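Gripper Shootout, Round Two: The Laundry Pile

Murden bench notes and gallery, May

We spent most of May finding out which gripper is worst at picking up clothes. The plan was to find out which one is best, but you work with the results you get.

Two grippers made the final. The Fliltness is a parallel jaw with soft pads and a brochure that uses the word "effortless" on every page. The Sekberg is older, narrower and louder, and it came to us without a brochure at all. Each got 50 tries per garment on the same arm, with the same controller and the same patience from the operator, which is to say a shrinking amount. Counting both hands and both garments, that comes to 200 grasps. A grasp scored if the garment came up off the table and stayed up while the arm moved to the drop point. Lifting a corner and gazing at it did not score.

Each gripper was also judged with two views: the fixed camera that looks at the table, and the small one at the wrist. The argument over which view matters more has been going on here longer than either gripper has been in the building. The gallery will not settle it, but it does show what each side is talking about.

THE WARM-UP GARMENT

A cotton T-shirt, medium, no opinions. Both grippers did fine with it. The Fliltness dropped it less often, and the Sekberg put it down more neatly. We ran the shirt first to check the scoring sheet and found that the column for "partial" had to go, as everything in life is partial if the operator is feeling generous.

THE JEANS

Denim is where soft pads go to be humbled. It is stiff where it's doubled over and slippery where it's worn, and a pair of jeans dropped on a table never lands the same way twice. No folding or smoothing was allowed between tries. The house rule is that the garment starts wherever it falls, crumpled as it likes.
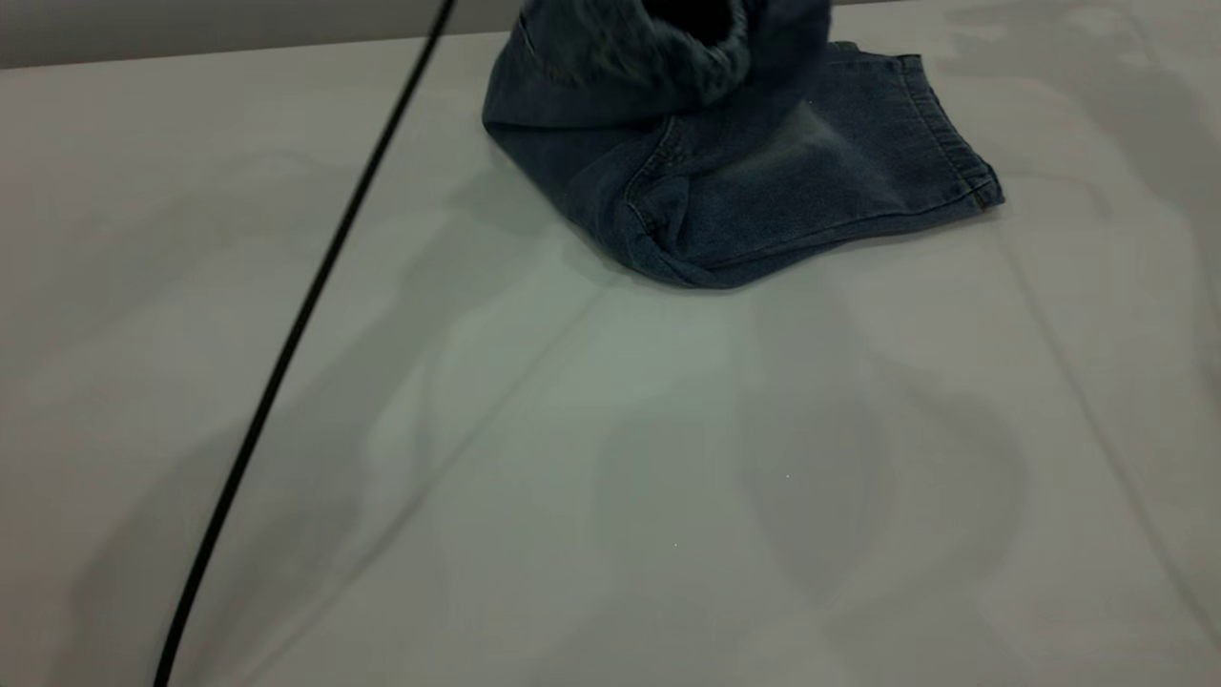
Table view first, wrist view second. Same denim, very different amounts of helpful information.
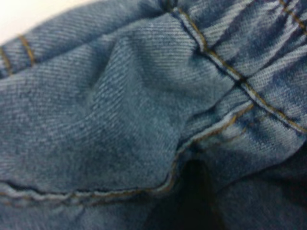

WHAT THE TABLE CAMERA IS GOOD FOR

Finding the jeans. This sounds like faint praise until you have watched an arm reach with great confidence for a patch of bare table. From the fixed view, blue on white is an easy call, and the planner had a sensible first target on nearly every try. It is also the only view that tells you the pile is bunched up at one end and flat at the other, and the choice between those two ends decides most of the grasp.

It is poor at depth on dark cloth. The Tuominen controller lets you cap the approach speed for exactly this situation, and we capped it, and then we capped it some more.

WHAT THE WRIST CAMERA IS GOOD FOR

Seams. Up close, the tan topstitching stands out from the blue, and a seam with a ridge beside it is a fine thing to pinch. When the operator picked a seam from the wrist view, the Sekberg's narrow fingers did very well. The Fliltness did better on big soft bulges, where it could close on a whole handful and hope.

The trouble is that at close range everything is denim. You lose the table, you lose which end is up, and a dark gap between two layers could be a pocket, a leg or simply a fold. The view is soft at the edges too, so we stopped trusting anything out there.

THE SCORE, SUCH AS IT IS

On the jeans, out of 100 tries for the pair of them, 69 counted. The Sekberg took the larger share, to the visible annoyance of everyone who had signed off on the Fliltness. On the shirt it went the other way, by a smaller margin.

Switching from one view to the other halfway through the reach helped both grippers more than any change of finger pads did. Table camera to get there, wrist camera to choose the pinch – a dull finding, and we argued about it for an entire lunch anyway.

STILL ON THE LIST

A brighter lamp for the wrist, aimed so the gripper doesn't throw its own shadow on the thing it's trying to grab.

Rougher pads for the Fliltness. The supplier has two kinds, and describes both as ideal for textiles.

A repeat of the jeans with the legs turned inside out, at the request of someone who won't be the one resetting the table.

Socks. We have been putting off socks.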